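Notes on the second printing of Sitari

The second printing of Sitari reached subscribers in May, and I have now completed enough sessions to set out my views on the revised rules. This post is concerned mainly with the Harbour deck and with the change to the way debts are settled at the end of a round. Readers who want an account of the basic game should consult my earlier review, which still stands in most respects.

The principal change concerns the card called Late Tide. In the first printing it allowed a player to return any cargo card to hand after a failed crossing, at no cost. In practice this removed most of the risk from the northern route, and experienced players took that route in almost every game. The revised card requires the player to discard a second cargo card of equal or lower value. I consider this a sound correction. The northern route remains attractive to a player with a full hand, but it is now a poor choice in the opening rounds.

The effect on the Shibata merchant is more serious. Shibata begins with three cards where the others begin with five, and was formerly played almost entirely around Late Tide. Under the new wording the character is short of cards until the fourth round at least. I would suggest pairing Shibata with the Plallwood warehouse, which permits one free draw whenever a debt is paid in full. It is slow, and it depends upon other players leaving the small debts on the table, but it does give the character a workable middle game.

Amarachi Uzor has written to me to argue that the warehouse is too expensive at 58 coins and that the money is better put towards a second ship. I accept the point for games of two players. With four, a second ship is frequently blocked at the strait, and the warehouse repays its cost sooner.

The debt rule itself has been simplified. Interest is now charged once, at the close of the round, and is always rounded down. The former limit of 3,000 coins has been lowered to 2,000, which brings the final round forward. My highest score under the new limit is 843, achieved with the Gollunus guild and a good deal of help from the event deck.

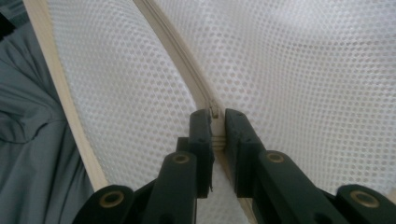

White mesh with a cream zip.

Two matters remain unclear in the printed rules. The first is whether a ship held at the strait may still be used as security for a debt. The text on page nine suggests that it may, while the player aid says that only ships in harbour qualify. I have followed the rules text. The second is the order in which simultaneous events are resolved. Until a ruling is published, I recommend that the starting player decide.

I intend to examine the solo rules in the next post, together with the three replacement event cards.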